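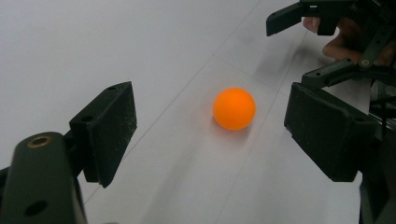 An orange ball between the fingers of a hand-held gripper, neither one touching it yet

Home | Workshop | Kitchen | Tips by Reader | Search

Showing a robot a small job by hand

If you have never taught a robot anything by doing the thing yourself with a pair of grippers in your fists, you are in for a pleasant (if slightly achy) afternoon. I do most of my practising with a ball and a bin, which sounds babyish until you try to do it the same careful way over and over, and then you find out how sloppy your hands have been all these years!

Clear the work surface first and wipe it. Then wipe the gripper pads too, with a barely damp cloth, as they pick up fluff like an old jumper.

Come at the ball slowly and stop with a finger on either side before you squeeze. I like a little pause there, long enough to say "right then" under my breath. Close gently, lift, and only then start moving sideways. If you fumble it, finish the go anyway and make a note, and decide later whether to keep it.

Put the ball down somewhere new every time. I used to drop it back on the same spot out of pure habit, and our Unora arm learnt that spot beautifully and was lost anywhere else. Do a batch of 20, have a stretch and a cup of tea, and do another. For a simple pick and drop I have gone up to 300 before I was happy, but spread over several evenings.

Long sleeves are fine so long as the cuffs stay clear of the jaws. Run the cables out to the side, away from your wrists, and give them some slack.

When there are two grippers in play, settle beforehand which hand does the picking up, and keep the other open and out of the way until it is wanted.

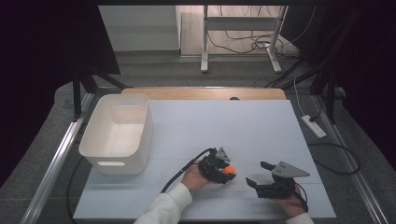
Urmila Bhatia writes that she gave up swapping hands halfway through a batch after her robot took to dithering between the two, and that she now does all her left-handed goes first and saves them in a folder of their own. She would also like it known that a tired demonstrator teaches a tired robot, and she packs up by 2 in the afternoon whatever the tally.

I do mine after supper, so we shall have to differ on that. The separate folders I have taken up, and I write the hand and the batch number on the front of a notebook page before I begin.

Related tips
Getting fluff off rubber and foam pads
Keeping long cables tidy on a workbench
Choosing a bin for pick-and-drop practice
When to throw a bad demonstration away
Looking after your wrists on repeat jobs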